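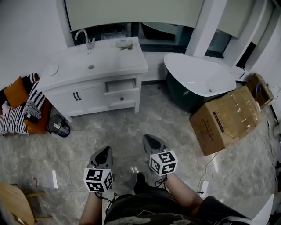 The downstairs bathroom, right-hand drawer open.

I have been putting off the bathroom cabinet since May. It is a small white vanity with a basin built into the top, two doors on the left and a drawer on the right, and over time it has swallowed everything that didn't have a home elsewhere. Yesterday I had a free morning and finally got on with it.

I started with the drawer. Most of what was in it went straight in the bin: dried-up mascara, hotel shampoo, a comb with half its teeth gone, three nearly empty tubes of the same hand cream. I kept the nail scissors, the plasters and the good tweezers. Then I wiped the inside with washing-up liquid and warm water and left it open while I did the cupboard.

The cupboard took longer. The bottle of drain cleaner had leaked at some point and left a sticky ring, which needed two goes with a scraper. I found the spare key for the shed in there, and the receipt for the vanity itself. We bought it from Teltetti in Dulthorpe when we moved in and I had forgotten how much delivery added. The lady who sold it to us said the legs would make it easier to clean underneath. She was right about that. I can get the flat mop under it without moving anything, and the grey marbled tiles don't show much dirt in between.

The doors and the drawer still have their dark handles and knob. I did think about changing them for brass and had a look at the Sonero range, but at the price for a set I can live with dark.

My neighbour Miroslava Ostapchuk keeps her bathroom things in old ice cream tubs, one for each type of thing, and lifts out the whole tub when she wants something. I have copied her. Two tubs fit side by side in the cupboard with room behind for toilet rolls. The drawer is now only for things we use every day.

On top I have left the soap dish at the back on the right and very little else. The little mesh bin stays in the corner next to the cabinet, where it has always been.

That leaves the pile by the left wall, the black and white striped one with the orange cushion in it. It needs sorting into what gets washed and what goes to the charity shop. I also want to redo the sealant round the basin before the autumn, and I need to find out what sort to buy. If anyone has used one that stays white, please leave a comment.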